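Quiénes somos

Skerkonar es un taller y tienda de bicicletas de carga. Vendemos, alquilamos y reparamos modelos de dos y tres ruedas, con o sin asistencia, para familias y para pequeños negocios que reparten en la ciudad.

La empresa la fundaron Morven Gunn y Lâm Doãn, que se conocieron trabajando como mensajeros. Al principio solo hacíamos reparaciones. Los clientes empezaron a pedirnos bicicletas para probar unos días antes de comprar, y así nació el servicio de alquiler, que hoy cuenta con 79 unidades.

Trabajamos con dos marcas, Cativex y Pidcombe. También montamos cajones a medida – en su mayoría para panaderías y floristerías – y adaptamos asientos infantiles. El local tiene 282 metros cuadrados, con el taller al fondo y la zona de exposición a la entrada.

Sandrine Courtois lleva el taller. Trinh Trình se ocupa de los alquileres y de los contratos de mantenimiento para empresas.

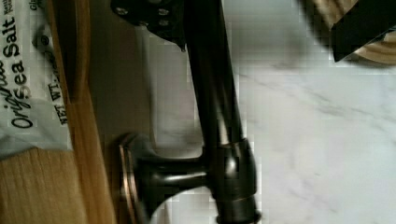

Tiempo de lectura: 1 minuto

El alquiler mínimo es de un día y se puede reservar por teléfono o en la tienda. Si después compra la bicicleta, descontamos lo pagado por el primer mes. Las revisiones se hacen con cita previa – en junio conviene pedirla con antelación.

También le puede interesar
Tarifas de alquiler
Mantenimiento para empresas
Cajones a medida
Trabaje con nosotros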